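Gonano House > Reports > Community Room

News | Rooms | Reports | Contact

Print this page | E-mail this page

Community Room Refresh: Progress Report to the Akis Fund
Submitted 30/11/2019 by Lumturie Kneževič

Hello everyone, and thank you again for the second payment, which landed just in time for the tables!
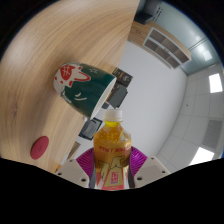
I'll start with the tables, because they're what people keep talking to me about. The old folding ones are gone and we now have light wooden ones with a really lovely grain. Pollau delivered them a week later than promised (my fault in part, I gave them the wrong door) and took the old ones away at no charge. We spent a little more on the finish than I had budgeted, $83 over, and I took that out of the decorating line. I hope that's okay. If it isn't, please tell me before December and I'll move things around.

The drinks corner is up and running too. We're putting out bottled tea and paper cups at the afternoon sessions while we wait for the new sink, and it has changed the feel of the place more than I expected. People used to pick up their coats the minute a session ended. Now they sit back down and talk, and I'm the one hinting that I'd like to lock up! Our best afternoon so far had 46 people, with 19 of them first-timers.

Clearing up is still a bit of a muddle. We have one trash can by the door and nothing for recycling, so bottles and cups hang around on the tables longer than I'd like. I've asked Amrani for a price on a pair of bins with lids. I'd also like to try real mugs once the sink is in, though somebody will have to wash them and I know who that's likely to be.

The sink itself is the one thing running behind. The plumber found an old pipe that has to be replaced first, and the building owner has agreed to pay for that part. I have a start date in December and I'm holding him to it.

Still to do: bins, sink, a shelf for the mugs, and 10 more chairs to match the tables. I'll send the receipts separately, as the scanner ate two of them and I'm waiting on copies.

Come by any afternoon if you'd like to see it. There'll be tea.

Lumturie

Print this page | E-mail this page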